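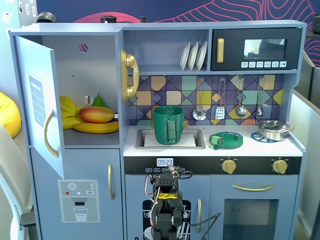

Figure 1. Toy fruit on the upper shelf of the refrigerator section of a play kitchen: mango, pear, lemon and banana.

3.2 How children sort food words in free play

The most rewarding part of the Clungate study, for us, was listening to what children say about food when no adult has asked them anything. Earlier work on food vocabulary has leaned heavily on naming tasks, in which a child is shown a card and says a word. Those tasks are quick and easy to score, but they tell us little about how a word is used once it has a job to do. A child who says "lemon" to a card may call the same thing "the sour one" when making soup for a parent, and we wanted to catch both.

We recorded 38 children between the ages of three and five at two preschools, one in Clungate and one in Dravthorpe. Each child took part in 4 play sessions, always with one other child from the same class. An adult was nearby but was asked not to name any food unless a child asked for help. From these sessions we transcribed 622 utterances that mentioned at least one food. Utterances that only repeated the partner's last word were left out before the count was made.

Every food mention was coded as a basic name ("pear"), a group name ("fruit"), a property ("the yellow one") or a use ("for the baby's lunch"). Where a child used two types in one utterance, both were coded. We used the Prollar scheme for this, with one change: Prollar treats made-up names as errors, and we kept them as a type of their own. We are very glad we did. Made-up names were among the liveliest talk in the whole set, and they were often shared – one pair used "moon bean" for the banana through an entire session and both knew exactly what was meant.

Basic names were the most common type at every age, as expected. What surprised us was how strongly the other types depended on what the children were doing. Property words clustered at moments of search, when one child wanted something and the other had to find it. Color came up far more than shape or size, even when color was a poor guide. Lemons and bananas are a good case, as both are commonly yellow, and "the yellow one" led to some wonderful bargaining:

"Give me the yellow one."
"This yellow?"
"No, the long yellow."

Exchanges of this kind show a child repairing a message on the spot, and they appeared even among the youngest pairs. Mango was a different story. In 13 utterances it was called a peach, an apple or a potato, and partners accepted the wrong name without comment nearly every time. A shared label seems to matter more to the game than a correct one.

Group names were rare during cooking and serving but common during putting away, when children talked about where things "live." This fits the account given by the Dankwa project, in which group words grow out of household routines – unpacking the shopping, setting a table, clearing up. Our Dravthorpe pairs used "fruit" and "vegetables" more than the Clungate pairs did, though tidying was also a longer part of the day at that school, and we cannot separate the two with the present data. Section 3.3 takes up the same question using the parent diaries, which were collected in November.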